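October 2025

Mix notebook, electro long-player, third pass

Played the whole thing through again from the files before touching anything. It is still too long in the middle and I still don't believe the Hikano track. Everyone who has heard the rough says it's the peak. I think they like it because it's loud. Turned it down to match the tune before it and the peak went away. What's left is a decent 808 pattern, a vocoder line with four words in it, and a bass patch I have heard on other people's records since I was in school.

Leaving it in for now, but moved earlier. If it can't hold up in the second slot it goes.

Tempo plan. The old plan was a slow climb from 122 to 136 over the full length, drawn as a straight line because straight lines look good on paper. In practice the first half hour felt as if nothing was happening and the end felt rushed. New plan is to sit at 128 for a long stretch, drop once, then come back up fast. I don't trust this one either but at least it has a shape. Test it on the bad speakers first.

Pitching. Broken beats show up a bad pitch shift much faster than straight four-four does. With the key lock on, the Akinola tune goes papery above plus three percent, worst on the claps. With key lock off the claps are fine and the melody is sharp against whatever is under it. Tried both and prefer sharp. The supposed fix was the newer stretch setting, which is meant to be transparent. It smears the snare. I bounced the same eight bars both ways and could pick the stretched one every time without looking at the screen.

Vinyl rips. Redid the two older sides. The hum on the first rip was ours, not the record's: ground wire on the left deck was only touching. Tightened it and the floor dropped a long way. There's a tone left at 1000 Hz that I can't explain. It is in both channels, very low, and it's there with the needle up. Somebody will say it's a test tone left on in the desk. I checked the desk. Check the desk again.

Rolled off the lows under 100 Hz on the outgoing record through each blend, by hand on the mixer, no automation. I did try drawing the filter moves in afterwards. They came out very even and very dull, and the two kicks on the Isine blend still fought because the trouble there was timing. Nudged the second one by ear. Took nine goes.

On the question of effects: less. The rough had a delay throw at the end of nearly every phrase. I remember being pleased with those at the time. Cut them all except the one going into the breakdown, and I'm not sure about that one.

The Zadden edit. Their label sent over a "mix version" with a long drum intro stuck on the front. The intro is a loop of bars from later in the tune, and whoever cut it clipped the first hit, so there's a click every time it comes around. Went back to the regular version and mixed out of the pads. It's a harder blend and it gives me maybe half the time, but no clicks. Did not tell them. Should probably tell them.

Track order as of tonight, loose:

Opener stays (the beatless one, first two minutes only)
Hikano
Isine, dub
The 1000-run white label, side B
Isine, vocal, if it clears
Akinola
Zadden, regular version
Two unknowns from the crate, pick one
Closer to be argued over

The white label is the one I'd fight for. Stamped as a run of 1000, hand-numbered, ours is 1367. So either someone can't count or they pressed more and kept the old stamp. It doesn't change the music, but I'd stopped believing in limited runs before this and I feel better about it now. Side A is filler.

Clearance is the usual fog. Isine's people say yes to the dub and "in principle" to the vocal. I have had "in principle" before, in April, and it turned into a no two days before upload. Built a second version of that section without it so we aren't stuck. 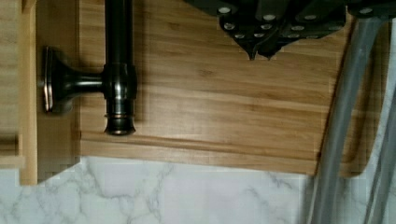

By the mix engineer
Studio notebook, back room

Loudness. I was asked to bring the master up so that it sits next to other mixes in the series. Did a hot version to see. On headphones it's exciting for the length of one track and then it's tiring, and the quiet part before the last third isn't quiet anymore, so the drop after it does nothing. Sending the calm version. If they want it louder they have a volume knob, or they can ask again and I'll send the hot one with a note saying I don't like it.

Listening tests so far: monitors, kitchen radio, car. The car flatters everything and I'm going to stop using it as evidence. The kitchen radio has no bass at all and the Akinola tune still worked on it, which I count in its favor. Hikano vanished.

Still open
Second half of the Isine blend, kicks again
Desk, the tone
Whether the last delay throw stays
Ask for a proper file of the closer, the one we have is an mp3 with a new name on it

Backed up to both drives. Opened the copy on the second one and played a minute from the end of it, having been caught by that before.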